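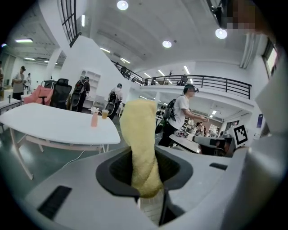 Grip fault on the Pernum handheld, part 3

The fault came back in February. With folded cloth between the fingers, the Pernum gripper reports a closed, empty hand and the controller carries on to the next step. Rigid objects read correctly every time.

I went through 1,000 logged closes and found 35 false empties, all of them on fabric. The width reading drops below the 6 mm threshold as the cloth compresses, and Hidia's firmware treats anything under that as nothing held. Motor current would settle the matter -- it stays high with cloth in the grip -- but the firmware ignores it once the width test has passed.

For now I have lowered the threshold to 3 mm and added a current check in our own code. Thin cotton still fails now and then. The fault report is with Hidia, and the next firmware goes on the spare unit first.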